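3.2. Composition des panneaux et appariement des lames

Les panneaux lamellés-collés en érable destinés aux plans de travail et aux planches de découpe sont vendus selon des classes d'aspect dont les critères varient d'un fabricant à l'autre. Dans la pratique, l'acheteur juge la face supérieure, et il la juge à une distance qui ne lui permet pas de distinguer le détail du fil. Ce qu'il perçoit d'abord est l'écart de teinte entre deux lames voisines. La présente section décrit la manière dont les panneaux de l'étude ont été composés, puis les mesures faites sur les joints.

Le bois provient de deux scieries, désignées dans la suite par le nom de leur commune, Covholm et Bundness. Les deux lots ont été séchés artificiellement, puis stockés dans le même local jusqu'à stabilisation. Les avivés ont ensuite été délignés, rabotés sur quatre faces et triés à la main. Au total, 1 652 lames ont été retenues. Ont été écartées les pièces présentant un nœud traversant, une fente en bout ou une coloration minérale étendue. Les petites taches et les veines légèrement plus foncées ont été conservées, car leur élimination aurait conduit à un matériau sans rapport avec la production courante.

La couleur de chaque lame a été mesurée en trois points sur la face rabotée, dans l'espace CIELAB, et la moyenne des trois relevés a servi de valeur de référence. Deux modes d'appariement ont été comparés. Dans le premier, dit aléatoire, les lames sont assemblées dans l'ordre où elles sortent de la pile. Dans le second, que nous appelons appariement Modise, du nom du logiciel de tri utilisé à l'atelier, l'ordre des lames est choisi de façon à réduire la somme des écarts de teinte entre voisines. Le sens des cernes est alterné dans les deux cas, ce qui limite le tuilage sans agir sur l'aspect.

Le collage a été réalisé sous presse à froid avec une colle vinylique. La longueur des panneaux est fixée à 800 mm après mise au format. Chaque panneau a reçu un ponçage final au grain fin, sans huile ni vernis, la finition modifiant à la fois la clarté et le contraste du fil. Après exclusion des pièces présentant un défaut de collage, 367 panneaux ont été conservés pour l'analyse.

3.3. Lisibilité des joints

Un joint peut être mécaniquement bon et rester très visible. À l'inverse, deux lames issues d'un même plateau donnent parfois un joint que l'œil ne retrouve qu'en suivant l'interruption du veinage. Nous avons donc séparé l'écart de teinte, grandeur mesurée, et la lisibilité du joint, appréciée par des observateurs. Un groupe de 30 personnes sans formation au travail du bois a noté les panneaux sur une échelle allant de zéro (aucun joint perçu) à cinq (joint perçu immédiatement). Les notes ont été recueillies en lumière diffuse, les panneaux étant posés à plat.

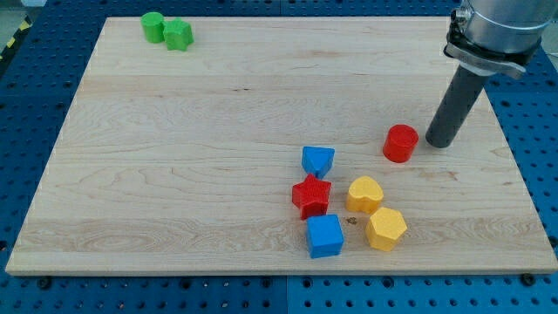
Figure 4. Panneau d'érable clair, face supérieure.

L'érable se prête mal aux seuils uniques. Son fond est si clair qu'un faible écart de teinte suffit à séparer deux lames, alors que le même écart passerait inaperçu dans un chêne ou un noyer. Le panneau de la figure 4 illustre ce point : le fil y est doux et ondulé, les veines plus sombres restent discrètes, et ce sont quelques larges bandes de ton légèrement différent qui indiquent l'emplacement des collages. Pour des panneaux de ce type, les observateurs ont souvent désigné la bande entière, sans localiser la ligne de colle. Nous avons tenu compte de cette confusion en notant séparément les réponses qui portaient sur une surface et celles qui portaient sur une ligne.

L'appariement Modise abaisse la note médiane dans les deux lots. L'effet est plus marqué pour le bois de Bundness, dont la dispersion initiale des teintes était la plus forte. Pour celui de Covholm, le gain subsiste mais il devient faible dès que les lames dépassent une certaine largeur, probablement parce que le nombre de voisinages possibles diminue. La grille d'aspect Furer, appliquée aux mêmes panneaux, ne fait pas ressortir cette différence, ses classes étant définies à partir des nœuds et des taches. Les conséquences pour le classement commercial sont examinées à la section 4.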